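Sorting a Mixed Pile of Washing Before You Fold

A pile left in a heap takes longer to fold than the same pile sorted first. This method suits a household load of mixed tops, towels and bedding.

What you need

A clear surface at waist height, such as a bed or a table. The Kosent folding board is useful for shirts, but you can manage without it.

Step 1. Tip everything out in one go. Pull out anything that still feels damp and hang it up again.

Step 2. Split the pile by weight of cloth. Thick items go on the left, thin ones on the right. Leave socks until last.

Step 3. Take the top item by an edge or seam and lift it clear of whatever is underneath. Large pieces tend to wrap round each other - if one drags, put it down and look for the fold that is holding it.

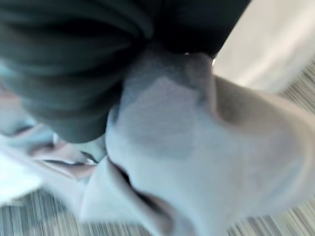 Dark grey cloth bunched up over a light grey one.

Step 4. Shake each piece once and lay it flat. Smooth it from the middle outwards with your palm. Turn sleeves and legs the right way out now, not after folding.

Step 5. Fold thick items in half lengthways, then in thirds. Thin tops can be folded in half twice. Keep stacks to 5 pieces or they lean.

Step 6. Put the heaviest stack at the bottom of the drawer or shelf. Towels go in with the fold facing out.

Notes

Dark and pale fleece should be stacked separately, as new dark fleece sheds on to anything light. A lint roller gets most of it off.

If you have to stop halfway, lay the unfolded pieces flat on top of each other. Creases set quickly in a heap, particularly in cotton.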